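9 Jul 2018
Workshop notebook, Studondale

Long day on the Clorkell hub, and I want to get it all down while the grease is still under my fingernails, because last time I trusted my memory on one of these I ended up taking the whole thing apart again just to see which way round a spacer went.

The wheel is the rear off the blue trail bike, the one that came in with the complaint "it slips when I stand up." The owner has put 2781 miles on it by his own log, most of them in mud, and has never had the freehub off. I don't hold that against him at all. The hub runs so quietly when it's new that you forget there's anything in there that wants looking after.

First job was getting the cassette off, and it put up a proper fight. The individual cogs had bitten into the alloy splines, which you see all the time on the lighter bodies, and the three smallest ones came off by hand but the rest needed persuading with the chain whip, one at a time, backward. I filed the burrs down afterward with the fine flat file. Anyone doing this after me, please use the fine one and go lightly, there is not much metal on those splines and you can't put it back.

The body pulled straight off once the end cap was out. The end cap is a push fit on this model, and it does not need the axle vise. I mention it only because I got the axle vise out, cleaned it, set it up with the soft jaws and everything, and then the cap came off in my fingers.

Inside it was a sorry sight. The grease had gone to something like brown candle wax and the pawls were sitting half down in their pockets. I could press each one in with a fingernail and watch it take its time coming back up. Three pawls, all with sharp tips, no rounding that I could find with the loupe. The ratchet ring in the shell is clean too, apart from a bit of polish on the drive faces that I'd call normal. So the parts are fine and the grease was the trouble, which makes for a much cheaper conversation with the owner!

Cleaned everything in the small parts washer, then a wipe with alcohol and a blow through with the air line. I took the springs out for this and laid them on a paper towel in the order they came out. They are the little leaf type, and they will leave the bench at great speed if you look away, so cup your other hand over the pocket when you lift them.
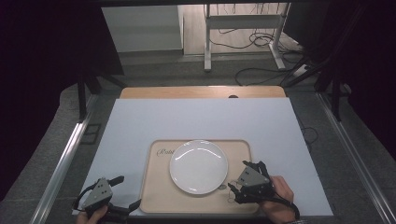
Can the pawls go back in with ordinary bearing grease?
Only if you want the same slipping back by winter. Bearing grease is too stiff for pawls this small, and it thickens further when it's cold. Use the light freehub grease, and put on a thin film with a brush, just enough to make the pockets shine.

Kvido Zelenák asked me more or less that over the phone at lunch, so I've written it out for everybody. He has two of the same hubs waiting at his end and had already reached for the big tub. We had a good long talk about it. He likes to mix a few drops of oil into the grease to loosen it up, and I did that myself for years, but I've found it separates after a season and the oil finds its way out past the seal and onto the spokes. We agreed to disagree, and he is going to do one of his my way and one of them his way and see how they both look in September. I'm looking forward to that more than I probably should.

Bearings next. The two in the freehub body were gritty, the outer one worse. I pressed both out and put in new ones from the Wihongi box. The two in the hub shell felt smooth, so I popped the seals with a pick, flushed them, repacked them and left them where they were. Pushing good bearings out of a shell does the shell no favors, and I'd like this one to keep its fit for as long as it can.

One thing to watch on the freehub bearings – the spacer tube between them has to go in before the second bearing does. I know that sounds obvious. I also know there was a afternoon last year when I pressed in the second bearing, felt very pleased with myself, and then saw the tube lying on the bench.

Reassembly went nicely. Springs, pawls, a turn of thread around all three to hold them down, body started into the ring, thread pulled out, body home. It's the same trick the old man at my first shop taught me, and it still beats every special tool I've bought. Spun it up in the stand and it had a good crisp click all the way round. I put my weight on the pedal with the wheel held against the bench leg, 30 pushes, moving the wheel on a bit each time so that it engaged in a different spot. No slip on any of them.

Weighed the rotor-side wheel parts while I had the scale out, for no better reason than I was curious about the Pasira cassette he wants to change to. His present one is 383 grams as it stands, cleaned. I'll weigh the Pasira when it arrives and write it in the margin here. My guess is that he'll save very little and spend quite a lot, but it's his bike and his pleasure, and the wider range would suit the hills he rides. He will need a longer chain, and the B-screw will want turning in. He'll also need to decide soon about the freehub body, as the smallest cog on the new one won't fit the splines he has. I have left him a message saying so.

Still to do on this wheel:

True it. There's a small hop near the valve and the drive-side tension is lower than I like.

New rim tape. The old one has crept sideways and you can see the edge of two spoke holes.

Order another pack of pawl springs. I used the last spare set as a comparison and would sooner not be caught without.

Torque the cassette lockring again after his first ride. It was at spec when I left it, but with freshly filed splines the cogs can settle a little.

The parts washer fluid is getting dark again, and I'd like to change it before anyone starts on the suspension forks. The new drum is behind the wheel rack, on the left as you go in, with the funnel tied to the handle.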